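Skillham Founders Program: where we've got to
Prepared for the Onance fund team by Zulmira Fonseca

Hi all, it's been a busy stretch since the May update, so I'll start with the teams and get to the money further down. Grab a coffee, this one has a few numbers in it.
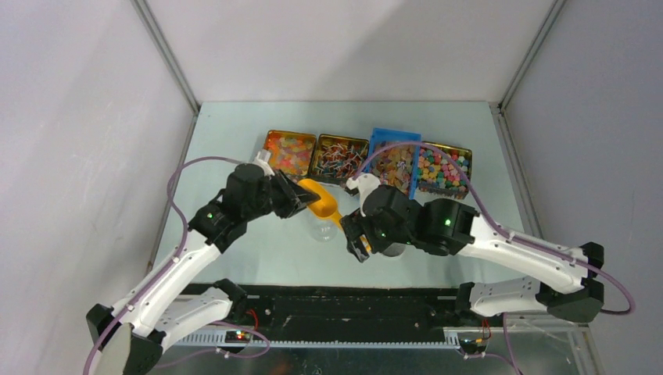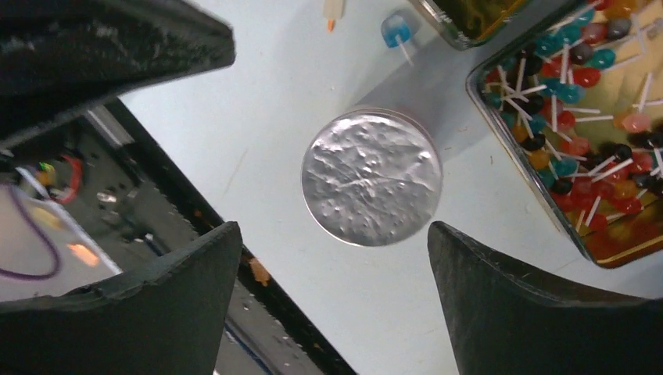

Progress Report No. 12 | Aug 20, 2021 | Page 1

We got 197 applications for the second intake, which is way more than I'd planned reading time for! I read every one, and 94 made it to a first call. The quality was up on last time, especially from people still working a day job.

Mundemow is the team I'm most excited about. They changed their pricing in the second week, lost a couple of pilot customers over it, and then signed a bigger one. Their pitch still runs long — we're working on that.

Henriques has been slower. The two founders haven't settled who's running sales, and I've told them I want an answer before we release their next payment. I like them both and I think they'll sort it out, but I'd rather you heard it from me now.

On spending, we're under budget on travel and over on legal. The standard founder agreement needed a rewrite and the bill came in higher than the quote. I moved money over from events to cover it, so the total hasn't changed.

Demo day is next. The hall holds up to 200 and I'd love to fill it, so please send me any investors I should be calling (even the grumpy ones). I also still need your sign-off on the mentor stipends — the form is in the shared folder, second tab.

Zulmira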